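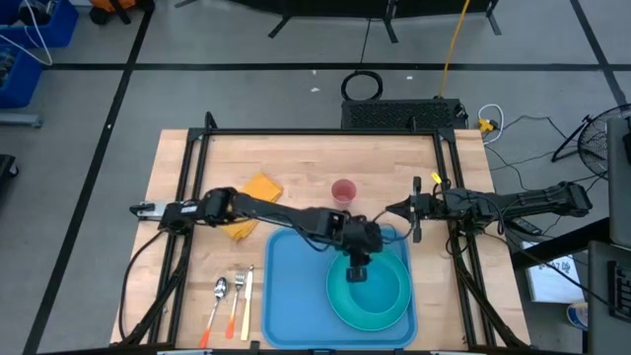
Sobre nós

A Zindex aluga e lava loiça reutilizável para creches, jardins de infância, centros de dia e pequenas cantinas. Entregamos a loiça limpa de manhã, recolhemos a usada depois do almoço e tratamos da lavagem, da secagem, da inspeção e da substituição das peças que já não estão em condições. O cliente paga uma mensalidade calculada pelo número de refeições e não precisa de comprar nem de armazenar nada.

Como começámos

A empresa nasceu de um serviço de refeições para creches. Servíamos almoços em caixas descartáveis e, ao fim de cada mês, a conta do lixo e a conta das embalagens eram quase tão altas como a dos legumes. Uma das creches perguntou se podíamos levar pratos a sério e trazê-los de volta sujos. Aceitámos, com uma máquina de lavar comprada em segunda mão e uma carrinha emprestada.

No primeiro inverno perdemos muitas tampas, trocámos as caixas de duas escolas e descobrimos que as colheres pequenas desaparecem mais depressa do que qualquer outra peça. Passámos a marcar as caixas por sala e a conferir as tampas à saída e à chegada. O método mantém-se, com poucas alterações.

Mais tarde deixámos de cozinhar. A parte das refeições passou para um parceiro e ficámos só com a loiça.

O que fazemos hoje

Trabalhamos num armazém de 1335 metros quadrados, a que chamamos Zalewska, o nome que já estava na fachada quando o arrendámos. Metade do espaço é para a lavagem e a secagem. O resto divide-se entre a inspeção, as prateleiras e o cais de carga. Servimos 200 salas, quase todas a menos de 50 quilómetros do armazém. Acima dessa distância avaliamos caso a caso, porque a loiça tem de voltar no próprio dia.

O serviço normal inclui pratos, taças, copos, talheres e tabuleiros, em tamanhos para bebés, crianças e adultos. Para centros de dia temos também copos com duas asas, pratos de rebordo alto e talheres de cabo grosso. Quem precisar de loiça apenas para uma festa de fim de ano ou um almoço de Natal pode pedir um aluguer pontual, com reserva até novembro no caso do Natal.

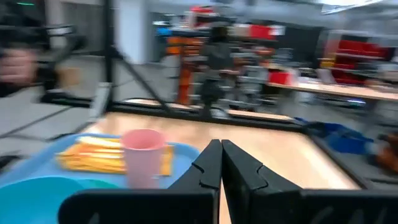

Copo cor-de-rosa com asa num tabuleiro azul-claro.

A loiça

Usamos três gamas. A gama branca é a mais pedida pelas cantinas de adultos. A gama de aço inoxidável vai sobretudo para escolas do primeiro ciclo. A terceira, a Flostumik, foi pensada para os mais pequenos: peças leves, de cores lisas, sem desenhos que se apaguem com as lavagens. As educadoras pedem muitas vezes uma cor por grupo, e nós preparamos as caixas dessa forma sem custo adicional.

Todas as peças que compramos passam por um período de ensaio numa ou duas salas antes de entrarem no catálogo. Pedimos às equipas que nos digam se a taça escorrega, se o copo tomba com facilidade, se o tabuleiro cabe no carrinho. Várias peças foram recusadas nesta fase, incluindo uma taça com ventosa que ficava tão agarrada à mesa que as crianças desistiam da sopa para a tentar arrancar.

Lavagem e inspeção

A loiça chega com restos de comida e é passada por água antes de entrar nas máquinas. Depois da lavagem segue para a secagem com ar quente. O plástico seca mais devagar do que a porcelana e o aço, por isso as gamas são tratadas em turnos separados.

À saída, cada peça é vista à mão. Retiramos as que têm fissuras, rebordos lascados, manchas persistentes ou riscos fundos no interior. As peças com manchas de cenoura ou de tomate ainda vão a uma segunda lavagem. Se não saírem, são retiradas também.

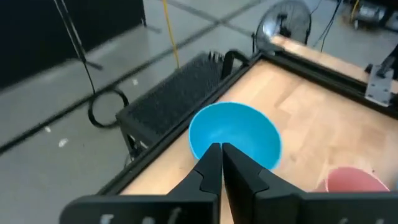 As peças retiradas são separadas por material. O aço e os plásticos seguem para reciclagem. A porcelana partida é entregue a uma empresa de materiais de construção, que a mói. Guardamos um registo mensal das quantidades e enviamo-lo aos clientes que o pedem para os seus relatórios ambientais.

A equipa

A equipa da lavagem entra às seis da manhã e a da recolha começa a sair depois do meio-dia. Quem conduz as carrinhas faz sempre as mesmas rotas, salvo férias e baixas, e conhece as entradas de serviço, os horários da sesta e as cozinhas onde não se pode tocar à campainha. As pessoas novas passam as primeiras semanas na inspeção antes de mudarem de posto.

Visitas e contactos

Recebemos direções de escolas e responsáveis de cozinha que queiram ver o armazém antes de assinar contrato. As visitas fazem-se de manhã, entre as dez e o meio-dia, e pedimos calçado fechado. Também emprestamos uma caixa de amostras durante uma semana, com peças das várias gamas, para serem usadas à mesa com as crianças.

Para pedir um orçamento, indique-nos o número de refeições por dia, as idades, a morada da cozinha e a hora a que a loiça pode ser recolhida. Respondemos por correio eletrónico no prazo de dois dias úteis. Os contratos são anuais, com pausa em agosto para as instituições que fecham nesse mês.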